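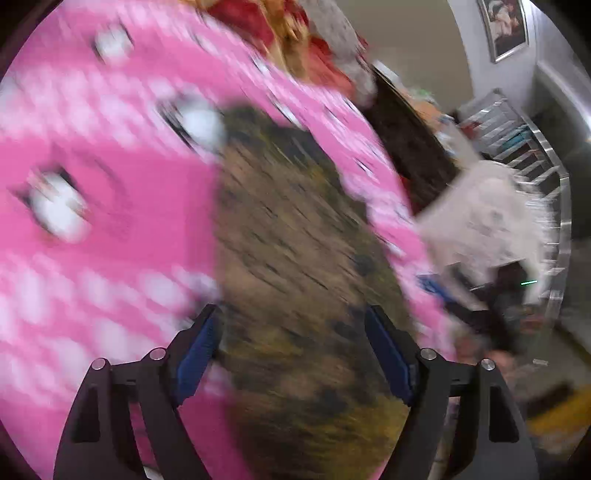
Site Visit Report: Robot Handling Demonstration at the Stivivell Open Day

Course: Introduction to Automation, Fall term
Date of visit: Tue 16 November

1. Why I went

Our course asks each student to attend one demonstration or open day and report on what was shown. I picked the Stivivell open day because its flyer promised "everyday handling, taught by hand." I had spent most of October reading papers on how robots learn to pick things up, and almost everything in those papers was a block, a mug or a can. I wanted to see how people deal with cloth and other soft stuff, where I expected the claims to be weaker.

I should say up front that I went in doubtful and came out a little less doubtful on one point and more doubtful on two others. I have tried to keep what I saw apart from what the presenters told us.

2. The setup

Stivivell shares a building with a smaller company, Stemolent, which makes the software that turns recordings into training material. The open day was split between them. Stivivell had the handling rooms upstairs and Stemolent had a talk and a couple of screens on the ground floor. Visitors went up in small groups, and each group got 2 sessions: one watching a person work with a hand-held gripper, and one watching a robot arm try similar jobs.

The hand-held gripper is the part I found most interesting. A person holds it and does the task with it instead of with their fingers. It carries a camera that looks down past the tips, so the recording shows roughly what a robot would see if the same kind of gripper were on the end of its arm. The fingers are black, with a strip of blue grip material on the inside of each one. The linkage is pinned together with plain round silver pins. It looked like something our own shop could make in a week, apart from the camera.

The idea is that you skip the expensive part. You don't need a robot in every room where you want data, only a person and a gripper. The presenters made a lot of this, and I think they are right that it is cheaper. Whether the data is as good is a separate question, and one they moved past quickly.

3. First session: work with the hand-held gripper

The job in the first session was handling soft items. The recording at the top of this report comes from it, and it shows the gripper over a mottled brown item with a big piece of pink fabric beside it. I chose it because it shows the problem I kept coming back to. The fingers are sharp. The fabric is a smear. You can tell it is pink with white markings, but I could not tell you what the markings are, and I would not want to say for certain what the brown thing is either. It could be textured cloth or something furry.

I asked whether frames like that are thrown out. The answer was that the software uses the whole sequence, so single blurry frames matter less than I might think. That makes sense as far as it goes. A person watching video also fills in what happened between clear moments. But the gripper and the camera move together, so the fingers always look steady while the world behind them slides around. If the person moves fast, the thing being handled may be the part you see worst. I would have liked to see how much of a normal session is this blurry. There was no figure for that.

The other thing I noticed in the recordings was how much room there is in them. The lens is very wide, and everything toward the sides bends. You get the wall, a picture hanging on it, a metal-runged rack farther back, a door frame or the corner of a wall curving down the side. The presenters said this is on purpose, because a wide view lets the software work out where the gripper is in the room. I believe that. It also means a model could learn the room as much as the job. When I asked if they test in rooms that were never recorded, I was told yes, "where possible." I wrote that phrase down and underlined it.

4. Second session: the robot arm

The arm demonstration was the part most visitors had come for, and the room was crowded. The arm was running a control program called Dalgleish, which had been trained on recordings from the hand-held grippers. The task was to pick up a folded towel from a table and place it in a bin.

It worked on the first try, and people clapped. It worked on the second try too, though slowly, with a long pause over the towel that the presenter described as "the model making up its mind." On the third try it closed on nothing and carried the nothing over to the bin with great care. The presenter reset it by hand and it went fine after that. We saw 4 tries in all and then our time was up.

I don't hold the miss against them. What bothered me was the slide shown right afterward, which gave a success rate for towel handling from a set of 50 trials. The slide did not say who put the towel down between trials, how it was folded, or whether a reset in the middle counted as a success. In the demonstration the same person placed the towel every time, in about the same spot, with the fold facing the same way. A towel placed like that is nearly a block. I was hoping to see a towel thrown down in a heap, and I asked for one. The presenter said the heap was "on the roadmap."

5. The ground floor talk

The Stemolent talk was about their product, Virano, which sorts recordings and labels them. The speaker said it had been run on 100 hours of material from Stivivell and that it saved a great deal of labeling work. There was a live demonstration in which it cut a long recording into short pieces, each with a caption such as "pick up cloth" or "release item."

The cuts looked reasonable to me. The captions were vague – "item" came up a lot – but I would take a vague caption over a confident wrong one, so I count that in its favor. One caption said a cloth had been folded when, on the screen, it had been pushed to one side. The speaker laughed and said a person checks them afterward. If so, then I would want to know how much work is left for that person before I believed the part about saving labor. I asked and was told it depends on the customer.

6. What I took from it

The hand-held gripper is a good idea, and it is the point on which I changed my mind. Before the visit I thought recordings made by people would be too different from what a robot does to be of much use. Seeing the matching fingers and the matching camera view, I can see why it carries over at all. A person using the gripper also can't cheat by using a thumb, so whatever they manage is at least possible with two stiff fingers.

My two new doubts are about testing. The towel task was set up so neatly that a good result on it says little about laundry in a real home, and I never got a clear answer about new rooms. I don't think anyone was hiding anything. An open day is partly a sales event, and the people who went with me seemed happy with the clapping kind of proof.

7. Questions I would send to the company

How many trials were run in rooms that do not appear in the training recordings?

Does a trial still count if a person touches the arm or the towel before it ends?

How fast can the person move the gripper before the recording stops being useful, and are they told to slow down?

Was Dalgleish ever trained on cloth that was not folded first?

Stivivell gave out a contact address at the door, and I have written to it with the first two. I had no reply by the time this report was due.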